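How to put up hooks for keys on a smooth board

Updated Aug 29, 2019
Filed under: Small jobs at home

In our house we have too many keys. There are the keys for the front door, for the cellar, for the bicycles and for the letter box, and for a long time all of them lived in one bowl. Every morning somebody was digging in it. Drilling into the wall was not possible for us, so I looked for a way with adhesive hooks. It took me a few attempts in June, and I write down what I learned.

What you need

Small adhesive hooks, one for each set of keys
White paper and clear tape
Rubbing alcohol and a clean cloth
A pencil and a ruler
A kitchen scale
A board with a smooth face that stands firmly

Step 1. Weigh the keys

Put each set on the kitchen scale. My heaviest set was 64 grams and the lightest was 29 grams. Compare this with the weight printed on the package of the hooks, and stay well under it. The pull of a hand when you take the keys down is much more than the keys themselves. If one set has a big key ring with a bottle opener or a flashlight, take these things off first.

Step 2. Choose the height

Hold the keys against the board and ask the shortest person in the house to reach for them. My neighbor Heledd Jenkins put hers at the height of her own shoulder, and after one week her son was climbing on a chair. Leave at least 5 inches between two hooks, otherwise the sets get tangled.

Step 3. Clean the surface

Wipe the place with alcohol and let it dry completely. Do not use window cleaner or furniture polish, they leave a film.

Step 4. Try the position with paper first

I did not want to glue directly on the board before I was sure. So I taped white paper on it and put the hooks on the paper. You can live with this for some days and move everything if you don't like it. If one piece of paper is too small, let two pieces overlap and tape all the edges down flat. Use only a light set of keys during this test, as the tape has to carry everything.

Step 5. Hang the keys

Bring the ring to the hook from slightly above, then lower it until it sits in the bend. Hold the ring itself and let the keys hang down freely under your fingers.
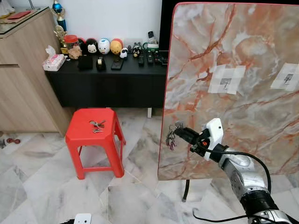
Do this slowly the first few times and watch the edge of the paper. When a corner begins to lift, press it back and add one more strip of tape across it. It is also good to keep a stool or a small table near the board - you can lay the other set there while you have your hands full.

Step 6. Fix the hooks for good

When you are happy with the places, mark them with a pencil, remove the paper and clean again as in step 3. Press each hook for 30 seconds and wait until the next day before you hang anything on it.

Comments

Ferdinand Haslinger: Does it hold on a painted door also? Mine has a matte paint.

Reply from the author: I tried it only on smooth surfaces. On matte paint I would test one hook in a corner first.

Damián Ulloa: A hair dryer helps to get old hooks off. Warm it for a minute and pull downward along the surface.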